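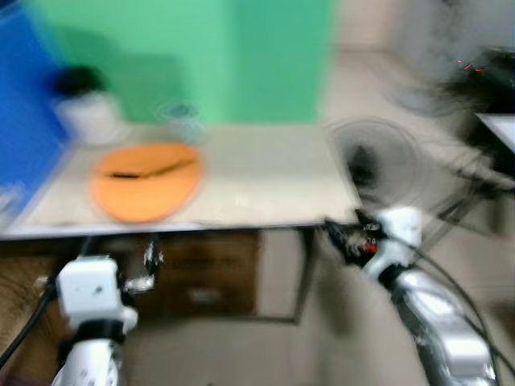 Goltwood, January 22, 2019

Household money tips: what to do when a stock in your account drops

Somebody on the news says a share fell 5% this morning and by lunch half the internet has a theory. Most of the theories are worthless. If you keep a small brokerage account alongside the grocery budget, a few habits will save you more than any theory will.

Read past the headline. When Vustance slid last April, the story everybody passed around rested on one person who wouldn't give a name. Maybe that person was right. I wouldn't sell a toaster on that basis.

Check what the drop means in dollars. If you own $896 worth and it falls 5%, you are down less than $45. Unpleasant, but it isn't the mortgage.

Look at the 52-week range before you call anything cheap. A low price can go lower, and plenty do.

Keep a paper list on the inside of a cupboard door with the name of each stock, what you paid, and one line on why you bought it. If you can't fill in the line, that's worth knowing. Mine for Zaugg said "good dividend," and the dividend had been cut months before I looked.

Don't trust price targets. The analyst who says $200 today will say something else next quarter, and you won't get a phone call about it.

Use limit orders if you must trade on a noisy morning. A market order at the open can fill at a price you never saw on the screen - I learned that one with Colluvero.
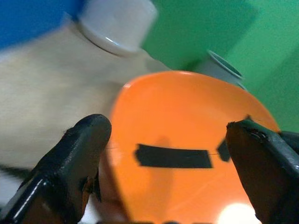

One reader wrote in to say that the cupboard list is fine for people who buy twice a year, but that it does nothing about the real trouble, the phone app with its red and green numbers. The reader took the app off the phone and now checks prices on the first of the month, on the desktop, with the statement open alongside.

Fair enough, though I have my doubts about how long that lasts in a bad month. Turning off the price alerts is easier and gets you most of the way. Leave on the ones for logins and withdrawals.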